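Ticket 2484: parcel label printer at Faltham counter prints blank every few labels
2 min read
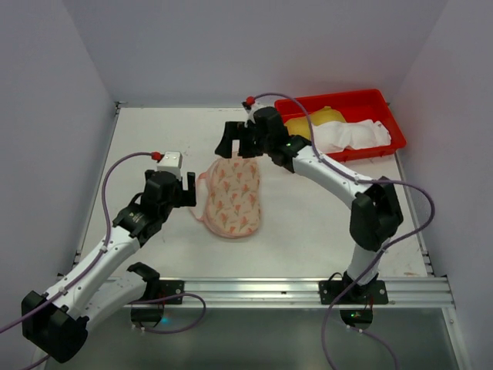 Floral fabric bag and red tray on the white work surface.

Status: closed
Opened: 2020-12-12
Site: Faltham returns counter
Printer: Gralletti direct thermal, USB

Symptom
Labels come out blank or half printed. The feed light flashes and the queue carries on as if the label had printed. Fault present on both roll types.

Log
Test page from printer menu: correct. Test page from the Brara dispatch software: second label blank.
Cleaned print head with alcohol wipe, left to dry. No change.
Swapped USB cable. No change.
Checked label size in driver. Set to 145 mm, stock measures 150 mm including gap. Corrected. Blanks less frequent, not gone.
Ran gap sensor calibration. Printer fed 5 labels and stopped with an error.
Opened cover. Sensor had been slid to the far left, outside the label path. Moved to centre mark, calibration repeated, no error.
Printed 15 labels from Brara. All complete.

Cause
Sensor out of position, plus wrong label length in driver.

Action
Driver profile saved as "Faltham returns". Do not use the default profile after a driver update. Bielecka counter has the same model, so check the sensor position there before the next roll change.

Comments

Same fault here in October. Calibration alone did not hold, the sensor had to be moved first.

Does the saved profile survive a reinstall?

No. Export it from the driver's Tools tab first, then import it afterwards.

Bielecka checked. Sensor was central, label length was wrong. Corrected.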